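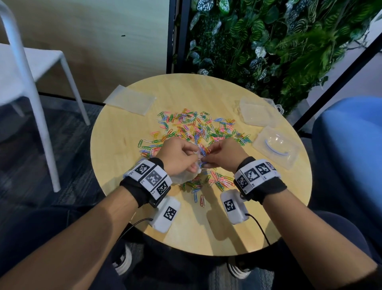 ## Wrist rig FAQ, Ivmont bench

**Do the straps need replacing on a schedule?**
The supplier says every February. I'd go by wear. Check the black strap under the white band and swap it if it slips.

**Can I wipe the printed markers?**
Dry cloth only. Skikov sells a cleaning kit for 825 dollars and I've yet to hear what it does that a cloth doesn't.

**Tracking drops out when my hands meet. Is the rig faulty?**
Probably not. Fingertip work over small parts, paper clips included, turns the wrists in and hides markers. Rule that out before you book a repair.

**Where should the cables go?**
Down and away from the work, one to each side, with enough slack to reach across the table.

**Is recalibrating every 8 hours really necessary?**
So the manual claims. We do it after a strap change and haven't seen a difference.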